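Call for participants: do people work better in a room with patterned walls?

Luvville study, first round. Closing date for replies: April 7, 2024

We are looking for 36 people who work at a screen for most of the day and who are willing to be a bit bored on our behalf.

You will have read the claims. Leaves on the wall make you calmer. Blue helps you think. A bit of greenery, real or printed, and everyone stops taking sick days. Firms that sell wall coverings say this a great deal, and so do the magazines they advertise in. We have spent most of the winter reading what is meant to back it up, and we are not impressed. A lot of it comes down to asking people who have just been given a nicer office whether they like their nicer office. Of course they do. They would probably say the same about a new kettle.

So we want to try it properly, or at least less badly. We don't expect to find much. If we find nothing we will say so, and we will publish the dull result in full.

What you would be doing

You come to our rooms at Luvville for 6 sessions, spread over five weeks. Each session lasts two hours. You sit at a desk and do ordinary screen work that we provide: checking addresses against a list, correcting a badly typed letter, sorting invoices into date order. None of it is a test of how clever you are and none of it gets harder as you go on.

Some of your sessions will be in a room with plain painted walls and some in a room with a large printed pattern. You won't be able to choose, and we won't tell you the order beforehand. We record how much you get through, how many mistakes you make and when you stop for a break. At the end of each session there is a short form. It does not ask whether you feel inspired.

Please don't redecorate at home during the five weeks. We mean this.

Who we want

Anyone over 18 who uses a computer for paid work, or did until recently. You need to be comfortable reading English on a screen for two hours, with glasses if you wear them. We would be glad to hear from people who have no opinion on wallpaper at all, as they tend not to answer notices like this one.

We can't take you if you work in interior design, if you sell paint or wall coverings, or if you took part in our pilot in March. People who get migraines from strong patterns should not apply either. Colour blindness is fine, but tell us, because we want to look at those results separately.

What you get

A flat fee for each session, paid the same week, plus your bus or train fare. You are paid for every session you attend, including the last one you attend if you decide to drop out. There is no bonus for finishing. We thought about it and decided it would only keep people in their seats who wanted to leave. Tea and coffee are free and not very good.

Who is paying for it

A fair question, and one more studies should answer near the top. The money comes from Nendoseo, who run shared offices and want to know whether to bother with murals. They have no say in the tasks or in how we report the figures, and they have signed a paper to that effect. The printed coverings were bought at full price from Kongkaew. They offered them free and we said no.

The patterns

All of them are from the botanical end of the range, as those are the ones with the boldest claims attached. Big palm fronds in teal, navy and a dull khaki-gold on a pale bluish-white ground are the sort of thing to expect, with thin yellow stems running across.

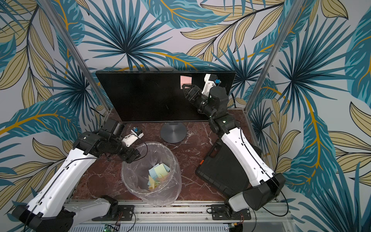

Defne Tokgöz thinks we are asking the wrong question. Her view, sent to us after she read a draft of this notice, is that two hours is far too short, that any pattern is a novelty for a fortnight and then goes unseen, and that "you'll be measuring surprise and calling it wallpaper". She may well be right. It is the reason the sessions are spread out, though she would like them spread over a year, and we can't afford a year.

How to apply

Write to the study desk at Luvville with "Walls" in the subject line. Tell us what kind of screen work you do, which mornings or afternoons you can manage, and whether you have been in a study of any kind before. A few lines will do - please don't send a CV. If you hear about this through the Jimia mailing list, mention it, so we can keep an eye on how many of you know each other.

We will reply to everyone, including those we can't use. If more people come forward than we have places for, names will be drawn by lot and the rest kept on a reserve list until the second week of sessions.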